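Bradska Dish Soap Bar: Three Weeks at My Sink

Posted Nov 28, 2019

I have been a squeeze-bottle person my whole life, and so was my mother, so when my neighbor Bohdana Stetsiuk pressed a paper-wrapped block of dish soap into my hands over the fence and told me I'd thank her, I smiled and put it in the cupboard and forgot it there for most of the fall. Then we ran out of the liquid stuff on a night with company, and out came the bar.

It's the Bradska unscented, the 300 gram size. There's a bigger one at 700 grams, but I wouldn't start there, because it's a real brick and you need a dish wide enough to hold it. You wet your brush, rub it over the top a few times, and go. The first evening I used far too much and stood there rinsing forever. By the third night I had the feel of it — two or three swipes for a plate, maybe five for a greasy skillet — and I've been quite happy since!

On everyday dishes it does a lovely job. Cereal bowls, coffee mugs, the plates from scrambled eggs, all fine. Glasses come out clear if you rinse them in warm water (our water here in Vunevville is on the hard side, and with a cold rinse I did get a cloudy film). It is weaker on baked-on cheese. My lasagna pan needed an overnight soak and some elbow grease, though I'll admit it usually needs that with the liquid too.

My hands have noticed the difference more than the dishes have. I get cracked knuckles every November, right as the heat comes on, and so far this year they're only a little rough. I can't promise that's the soap. My sister-in-law Friederike Oltmanns tried it for a week at her place and said her skin felt just the same as always, so take that as you will.

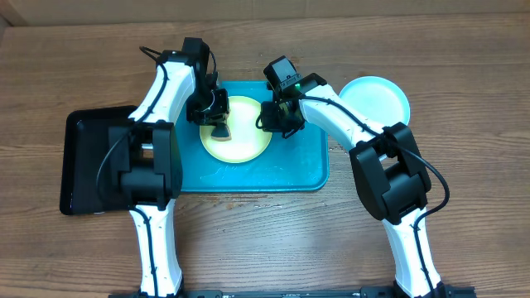 The one thing I'd warn you about is storage. Leave the bar sitting in a puddle and the bottom goes to mush by morning, and then you're scooping it up with your fingers. I tried a saucer first, which was a mistake, and then bought the slatted Worku soap rest, and the bar has stayed firm ever since. Stand it on its side overnight if you don't have anything with slats.

Bradska says the small bar is good for up to 74 sinkfuls. I haven't kept a tally and don't intend to, but after three weeks of cooking for four I'd guess I have a little more than half left, and that seems fair for the price. I found a second one at the Finside market, on the bottom shelf next to the sponges, and it's waiting in the cupboard now.

Four stars from me. I'd give it the fifth if they tucked some kind of drying rack in the box.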